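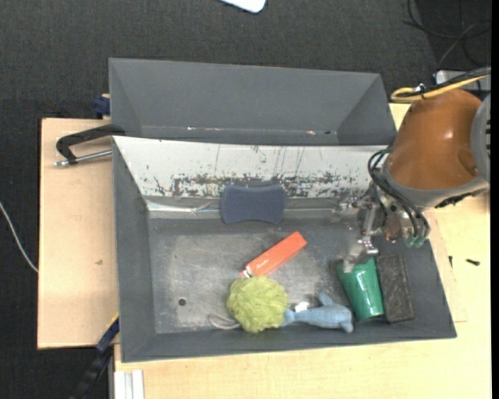
Figure 23. Front bin with mixed goods, rear bin empty.

4.2 Placing Goods in the Front Bin

Before you begin, set both bins on the tabletop, one behind the other, with the wider Utness bin at the front.

1. Check that the rear bin is empty.
2. Place small boxes flat on the floor of the front bin. Do not stand them on end.
3. Place sponges and other soft items next. A sponge may lean against the white sloped panel.
4. Place round or fluffy items last. Let any cord or loop lie on the bin floor, inside the walls.
5. Leave all items loose. Do not tie or tape them together.

Note: Scuff marks and scratches on the white panel are normal wear. Replace the panel (part 898) if pieces of the surface come off on the goods.

CAUTION: Do not hang cords over the front wall.

Clean the bin floor with a dry cloth before each change of goods. Do not use scouring pads.

For replacement parts, see Section 7, Mekbridge Parts List.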